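La última habitación que aprende un robot

Llevo años escribiendo sobre robots domésticos y confieso que casi siempre me han enseñado lo mismo: una encimera reluciente, tres manzanas de plástico y un brazo que mete las manzanas en un cuenco. Muy bonito todo. Por eso, cuando el equipo de Trultberg me dijo que su trabajo nuevo iba de cuartos de baño, dije que sí antes de que acabaran la frase (¡un baño, por fin!).

El laboratorio está en Bresel, en la planta baja de un edificio que antes fue imprenta y que todavía huele un poco a tinta cuando hace calor. Llegué con una libreta nueva y la idea equivocada de que me iban a presentar una máquina. Lo que me presentaron fue un método, que ellos llaman Arnomness, y me costó dos cafés entenderlo. Intento contarlo como me lo contaron a mí.

El problema de partida es viejo. Si quieres que un robot haga una tarea, lo más cómodo hoy es enseñársela con demostraciones: una persona maneja los brazos a distancia, repite la faena muchas veces y con esas grabaciones se entrena una política, que es el programa que mira las cámaras y decide el siguiente movimiento. Funciona bastante bien mientras el mundo se parezca al de las grabaciones. Cambias el suelo, cambias la altura de la cisterna, pones la escobilla al otro lado, y el robot se queda como yo delante de una cafetera ajena.

Lo que propone Arnomness es repartir las demostraciones de otra manera. En vez de grabar la tarea entera una y otra vez en el mismo baño, la trocean en momentos delicados (el instante en que la pinza se cierra sobre un mango, por ejemplo, o el primer contacto con la loza) y dedican casi todo el esfuerzo a esos momentos, en muchos baños distintos. Los trayectos largos, los de ir de un sitio a otro, se graban poco. En total recogieron 384 demostraciones repartidas entre 20 baños, que a mí me parecía una barbaridad hasta que me dijeron que el método anterior del propio equipo necesitaba 700 para llegar a resultados peores.

Me dejaron sentarme en el puesto de teleoperación, por cierto. Qué desastre. Desde fuera parece un videojuego, y luego agarras los mandos y descubres que acercar una mano a una escobilla de váter exige una delicadeza que yo no tengo ni para enhebrar una aguja. Choqué con el portaescobillas, volví atrás, choqué otra vez. Mis intentos no entraron en el conjunto de datos, y me parece muy bien.

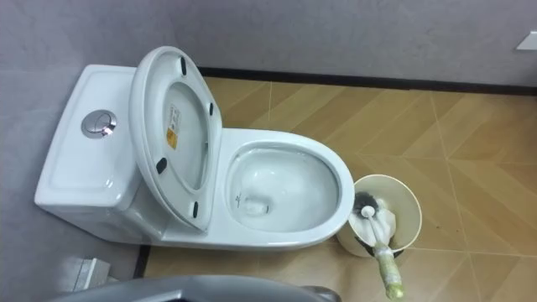

¿Por qué es tan difícil un baño para un robot, si es la habitación más pequeña de la casa?

Precisamente por pequeña. Los brazos tienen poco margen para maniobrar, casi todo lo que hay que tocar queda bajo y pegado a una pared, y la loza blanca y brillante llena de reflejos las imágenes con las que el sistema calcula las distancias. A eso hay que sumar el agua, que confunde a muchos sensores de profundidad.

Lo de los reflejos me lo explicaron con una pantalla delante y se me quedó grabado. El mapa de profundidad de una taza de váter es un queso con agujeros: donde la cerámica devuelve la luz de la lámpara, el sensor no sabe qué decir y deja un hueco. En una cocina tienes madera, tela, cartón, superficies mates que dan alguna pista. En el baño tienes curvas blancas sobre más curvas blancas. El equipo acabó renunciando a la profundidad en esos tramos, y la política trabaja con las imágenes en color y con la fuerza que notan las articulaciones. O sea, que mira y palpa, como haríamos cualquiera con la luz apagada.

¿Y los resultados? Pues buenos con peros, que son los que a mí me gustan. En baños que la política ya conocía, la cosa va fluida. Después la probaron en 7 baños nuevos, y coger la escobilla salió bien en la mayoría de los intentos, mientras que devolverla a su sitio sigue siendo la parte fea. Encajar un mango largo en un recipiente estrecho, con un cabezal que pesa distinto según lo que haya arrastrado, es un pequeño suplicio de geometría. Vi un vídeo en el que el brazo lo intentaba con una paciencia conmovedora y terminaba dejándola atravesada sobre el borde. Yo he hecho lo mismo, más veces de las que voy a admitir en una revista.

Pregunté por la limpieza propiamente dicha, claro, es lo primero que me han preguntado a mí en casa. El artículo no mide si la taza queda limpia. Mide si las cerdas recorren el interior siguiendo una trayectoria prevista y con una presión dentro de ciertos límites. Siriwardena, la empresa que pone parte del dinero y que fabrica equipos de limpieza para hoteles, quiere justo la otra medida, y ahí hay una conversación pendiente que se notaba en el ambiente. El estudio siguiente, el que incluirá manchas de prueba, empieza en febrero.

Antes de irme pedí ver otra vez el vídeo de la escobilla atravesada. Me lo pusieron a cámara lenta, y luego me enseñaron el siguiente intento, que entró a la primera.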